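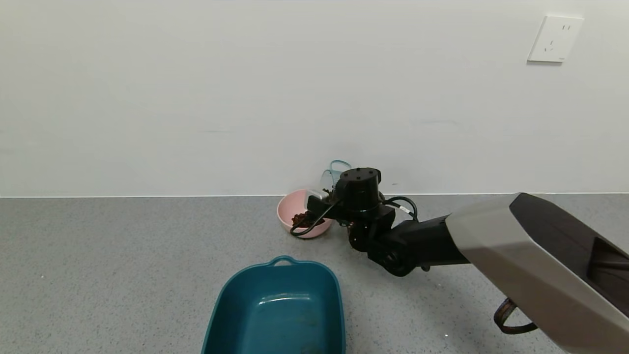
September, wrist cable work on the Nadelora cell. The gripper has been dropping off the bus since last week, only for an instant each time, and always with the wrist turned well over. I had blamed the Zeng controller board. Today I went at the cabling first, as I should have done at the start. With the arm reaching over to the pink bowl, the thin cables run down from the wrist to the left, around the front of the bowl, and hang over its rim. The other loops come out on the other side of the joint, arc right and go back down. So we have slack in the wrong place and no clear idea how much of it each joint needs.

3 min read

State of things when I started:

Arm homed without complaint. Fault log had 2 dropouts from the morning run, both "gripper: no reply", both cleared by themselves. Supply voltage at the base was fine. I could not get a fault by tapping the connector at the base or by pushing on the cover of the upper link. I could get one by holding the gripper lead where it leaves the wrist and bending it back toward the forearm. It took three tries, then it came every time. After that I stopped bending it.

Kaj Bach had already written in this book that the strain relief at the wrist looked tired. It was. The clamp had turned on its screw and was holding the jacket on one side only. With the clamp off there was a shiny flat on the jacket and a soft spot just past it. I didn't cut it open. The lead went in the bag with the date code kept on it, in case the supplier wants it back.

Replacement is the 900 mm lead from the Fullov box on the second shelf. The old one was shorter. I took the longer one on purpose, and the extra has to live along the forearm, in a loop that opens and closes as the wrist turns. If it ends up at the gripper end it will go straight into whatever we are picking over.

Order I did it in, for whoever does the next one:

1. Arm to the service pose, motors off, key out. The wrist sags a little when the motors go off, so keep a hand under the gripper.
2. Photograph the old routing from both sides.
3. Undo the clamp at the wrist, then the two ties on the forearm, then the connector. If you pull the connector first, the lead drops into the work.
4. New lead in at the gripper end. Push until it clicks, then tug it.
5. Clamp finger tight.
6. Turn the wrist by hand to both ends of its travel and watch the loop. Move the lead through the clamp until it never goes tight and never makes a bend sharper than your thumb.
7. Tighten the clamp. Mark the jacket at the clamp with the paint pen. If the mark moves, the lead has crept.
8. Ties on the forearm, loose enough that the lead can slide.

I got step 8 wrong the first time and pulled the ties down hard out of habit. The loop then had nowhere to go and pushed out sideways at the wrist. Cut them off and did it again.

The label on the gripper finger section can stay where it is. The flag on the cable is another matter. Leave it near the forearm junction and don't slide it toward the joint – it catches.

Checks with the motors on were done at slow speed with the usual layout: bowl back near the wall, basin in front of it. I want the layout left as it is while we are chasing this, even for dry moves with nothing to pick, so the poses match the earlier logs. Kaj wanted to take the bowl away so there would be nothing to knock. I'd sooner knock it and find out.

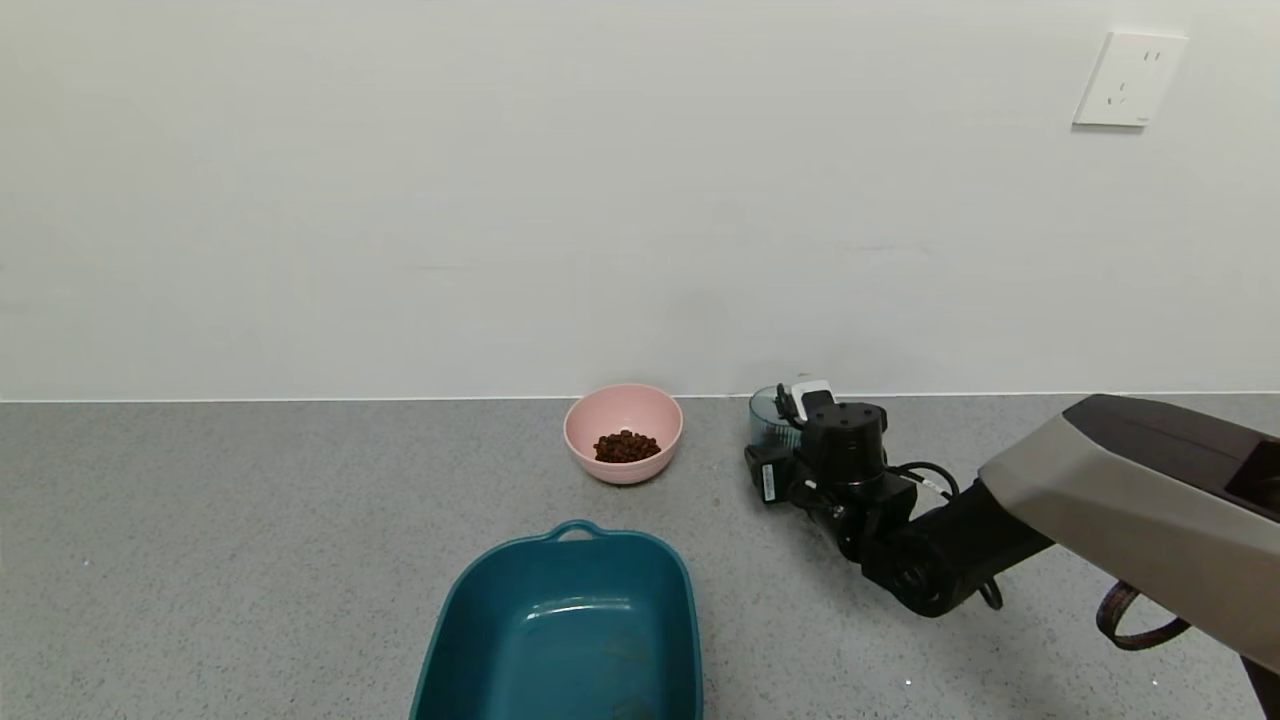

Reach to the right of the bowl, wires looped back toward the forearm, basin in front.

The thing I look at in a pose like this is the gap between the loops and the gripper body. In the shot they hang slightly clear of it. I would like them a bit closer to the forearm than that, but closer means less to give when the wrist rolls, and the roll is where the old lead went. For now I accept the hang and keep an eye on the bowl side.

Then the long run. Wrist roll and reach, no load, gripper opening and closing at each end. Stopped it by hand at 226 cycles to look at the paint mark, which had not moved. Restarted and let it go to 492, which was when I needed the bench supply for something else. No dropouts in either part. That is not enough to call it fixed, since the old lead also had good afternoons, but the bend test that gave me the fault every time now gives nothing.

Wrist motor temperature at the end was normal to the hand. Current trace saved under the cell folder, same naming as before.

Left to do:

– Lock washer for the wrist clamp. The one on it now is plain.
– The loop under the upper link has never been tied to anything and nothing in the Woslow drawing says where it should go. Ask.
– Wipe the basin, it has smudges on the bottom, and they bother the vision more than they should.
– Sweep up stray bits beside the bowl before the next run.
– Add the paint mark to the weekly check sheet.
– Put the Zeng board back on the spares shelf, untouched. Apologies to the Zeng board.

If the fault comes back, write down the wrist angle before you clear it. The log keeps the time and the message but not the pose, and I spent most of a morning on that.

Comments

kbach: Mark was still on the line at 8:15 this morning. I have lock washers in my drawer, left side. Still think the bowl should come out for the dry runs.

test_bench: Did you check the connector on the gripper end for bent pins? We had one here that looked like a bad lead and was a pin pushed back in the shell.

reply from author: Looked at it with the loupe, pins all level. Good thought, adding it before step 4.

mo: What's the bend limit on the new lead? "Your thumb" depends on the thumb.

reply from author: It's on the bag. Will copy it onto the check sheet.

Woslow workshop notebook | Contact the bench | © Woslow | Back to top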